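Finishing unsealed beech drawer inserts: oil, shellac or nothing

Forum: Small Shop Woodwork > Finishing

kjanjua_shop
1 June 2025
I have a batch of divided trays to finish. Beech, glued with PVA, dividers in shallow grooves. They will hold small metal parts and get handled all day. The last batch got two coats of boiled linseed oil and the compartments still smelled a month later. Is there a reason to put any finish inside a tray like this?
Kamran Janjua

ritari
Leave the inside bare. Oil in a closed compartment cures slowly because air does not move through it. You can seal the outside and the top edges, where the hands go.

Hubacek_bench
Disagree with bare. An unsealed floor takes up moisture at a different rate from a sealed outside face. On a thin panel you will get cup. Finish both faces or neither.

ritari
On a thick solid panel, yes. These are trays. The bottom is usually ply and sits in a groove on all four sides.

kjanjua_shop
Bottom is solid beech, resawn, 3 mm. I should have said.

Hubacek_bench
Then both faces. Dewaxed shellac, one-pound cut, sprayed or wiped before assembly. Mask the grooves. It dries fast and leaves no smell worth mentioning after a day or so.

torkell
Shellac will not hold up to machine oil with additives in it, or to anyone cleaning with alcohol. What are the parts coated with?

kjanjua_shop
Dry parts, mostly. Some have a light rust preventive on them. Nobody uses alcohol near them that I know of.

torkell
In that case shellac is fine. I would still use waterborne poly on the top edges. That is where mine fail first.

jankaj
Replying to Hubacek_bench: prefinishing before assembly is right, but masking the grooves is slow on a divided tray. I cut the grooves after finishing. The blade leaves clean wood for the glue and there is no tape to pull. You need a sharp blade or the shellac chips at the shoulder.

I did a run of 300 dividers this way for the Ancombe order. Sequence below.

1. Plane and sand all stock to 180. Do not go finer or the second coat has little to hold to.

2. Wipe on one coat of shellac, both faces. Let it dry, then scuff with 320.

3. Second coat. Stack on stickers overnight.

4. Cut the grooves. Test the fit on an offcut of finished stock, since the film adds thickness. Dry-assemble one complete tray before gluing any. Light wood and thin walls make a gap easy to see once the tray is on a flat floor.

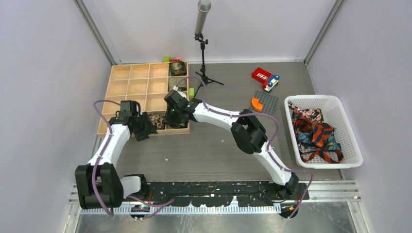 5. Glue up with a small brush, grooves only. Squeeze-out lifts off the shellac with a plastic scraper once it has gelled.

6. Break the top edges with a block, then two coats of waterborne poly on those edges only.

Janka Jurčo

ritari
Step 4 is where I part ways. Any film in the fit means you are tuning the groove to the finish. I cut first and plane the divider to fit.

jankaj
With six dividers I would do the same. With 300 I set the blade once.

kjanjua_shop
Going with Janka's order. What glue?

jankaj
Ordinary PVA.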